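Long wear foundation separating around my nose by lunchtime

Posted in: Face makeup > Base
Asked by pebblegrey

I have combination skin, oily down the middle and fairly dry on the cheeks, and I've been wearing the Talukder long wear foundation since November. The color match is good and it looks fine when I leave the house. By lunch it has split into little patches on both sides of my nose and on my chin. The rest of my face stays put.

My morning routine is a gel cleanser, the Prusonance day cream, sunscreen, then foundation with a damp sponge, then loose powder all over. I do all of it in one go, start to finish in about 8 minutes, because I have a bus to catch. I've tried more powder and it made the patches look thicker. I've also tried a brush in place of the sponge and saw no difference.

Is this a primer problem or do I need a different foundation? I paid a lot for this one and would like to use it up.

3 replies

durbridge_base

I don't think you need a different foundation. Splitting around the nose usually comes from too many layers sitting on top of each other before any of them has set. You have cream, sunscreen, foundation and powder going on one after the other, and the nose is where most people make the most oil, so that's the first place it lets go.

Try these changes one at a time so you know which one helped.

Use less day cream in the middle of the face. Put it on your cheeks first and press whatever is left on your fingers over your nose and chin. The Prusonance cream is on the rich side. I used it for a winter and had to stop wearing it under makeup on my T-zone.

Wait after the sunscreen. Five minutes is enough for most formulas, ten is better. Get dressed or make your coffee in between. Don't cut down on the sunscreen itself to save time.
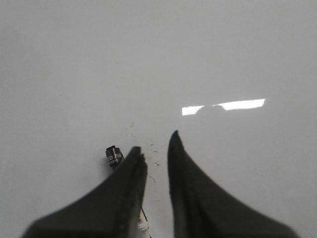 Can I skip primer if my sunscreen already feels tacky?
A tacky sunscreen does much the same job as a gripping primer, so leave the primer out and put foundation straight on top once the sunscreen has stopped sliding around.

After that, apply the foundation to your cheeks and forehead first and do the nose last with what remains on the sponge. You want a very thin layer there. If you have redness, cover it with a small amount of concealer after the foundation instead of building up the foundation.

For powder, press it in with a small puff and only where you get shiny. Powder over dry cheeks doesn't do anything useful, and sweeping it with a big brush can move the base underneath.

Also check the first few ingredients on both the sunscreen and the foundation. If one is mostly water and the other is mostly silicone they sometimes ball up or separate. To test it, mix a drop of each on the back of your hand. If it goes grainy or splits, that pair isn't going to work on your face and you'll want another sunscreen.

mattefinish76

Blotting paper. I keep a pack in my bag and blot before I touch anything up. Never put powder on top of oil, it cakes.

I had the Talukder one in shade 66 and it did the same thing to me in summer but was ok the rest of the year. I went up to 67 when I had a tan and that bottle seemed runnier, no idea why. Shake it well before you use it.

wilton_lane

I agree with most of the first reply but I'd look at the sponge too. If it's too wet it thins the foundation out unevenly and it never really sets. Squeeze it inside a dry towel after you wet it. It should feel cool and bouncy and leave no water on your hand.

I'd also look at how you cleanse at night. I had dry flakes beside my nostrils that I couldn't see until foundation stuck to them, and no primer fixed that. A mild exfoliant twice a week did, though it took close to a month. Skip it on any day when the skin is sore.

If you need to fix it at work, don't add more product right away. Blot, then smooth the split part with a clean fingertip until it's even, then add a very small amount of concealer and press it in. A travel size of whatever concealer you use already is fine for this.

pebblegrey (original poster)

Thank you all. I did the test on my hand and the sunscreen and foundation mixed fine, so it isn't that. I've cut the cream down on my nose and I now put sunscreen on before breakfast. The nose is holding until mid afternoon. The chin still goes a bit patchy, so I'm going to try the drier sponge next and pick up some blotting papers.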